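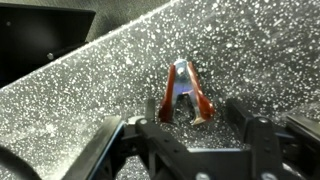 Small Tools, Shared Counter – notes for Saturday, Liesl Thaler

Slide 1. Say hi, thank Droltiro for the room. I have 20 minutes, so no long intro.
Start with the staple remover. Red grips, little silver teeth, and the thing everyone walks off with! Ask who has one at their own desk right now. Wait for hands.

Slide 2. Pegboard idea. I love holes in a grid – you can move a clip in two seconds and you never need a drill. Mention that orange clips are easy to spot on gray.

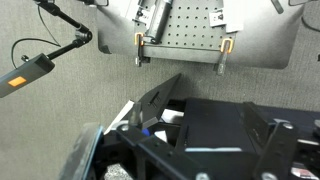 Perforated plate, two orange clips

Tell the Traveo story here (the 114 glue sticks), but keep it short.

Slide 3. The counter itself. Big stuff goes against the wall: trimmer, hole punch, tape. My rule is that the middle stays open for whatever you're working on.

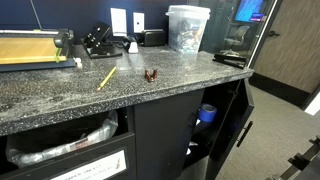 Pencils are the exception, they wander and I've given up. The bucket with the lid is for odds and ends, and at Gullomel we tip ours out every January and sort it over coffee (bring up the coffee, people like that part). Then questions, about 3 if we're on time.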